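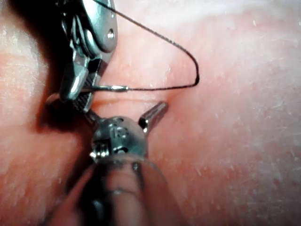 Karncombe go to Bickerstaff this weekend with 16 points from their last seven league games, and it has been a lovely run to follow, even for those of us who feared the worst back in November. Their passing has been as neat as black thread between two steel instruments, and a crowd of 2692 turned out to enjoy it against Gistov.

Bickerstaff, bless them, have conceded 18 at home and could really do with a quiet afternoon.
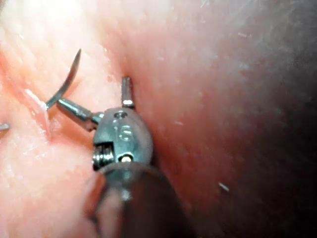 A metal surgical instrument marked with a 6.

Kick-off is at 3 p.m., and the winners meet Grokmont next.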